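ok so the laundromat on Grurthorpe closed for good. thread because I'm annoyed

no sign or anything, just paper over the windows. I had 3 weeks of towels in the car

the Truresa one across the bridge is fine but it's 20 minutes each way and the dryers eat quarters like crazy. also they turned the heat down on all of them I swear. two cycles for ONE load of dish towels

so now I'm doing smalls in the tub. kitchen cloths, socks, that kind of thing. works ok if you soak overnight. too much soap the first time, rinsed forever

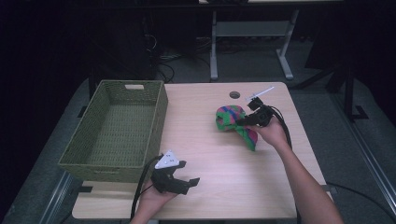

anyway called my landlord about a hookup in the basement. he says the pipes can't take it. the pipes are from whenever the building is from so, maybe true

looked at those little countertop washers. Tirow has one for 178 before tax. reviews are all either "changed my life" or "flooded my kitchen", no middle

if anyone on the 5 bus side of town has one pls tell me how loud. my downstairs neighbor bangs on the ceiling if I drop a spoon

also Abou Jaoude cleaners does wash and fold by the pound now?? didn't know that. sheets and jeans might just go there untill I figure this out

line drying tip from my aunt: shake everything hard before you hang it. less ironing. not that I iron

ok going to go wring out socks. will update if I buy the thing

update: did not buy the thing. its out of stock till September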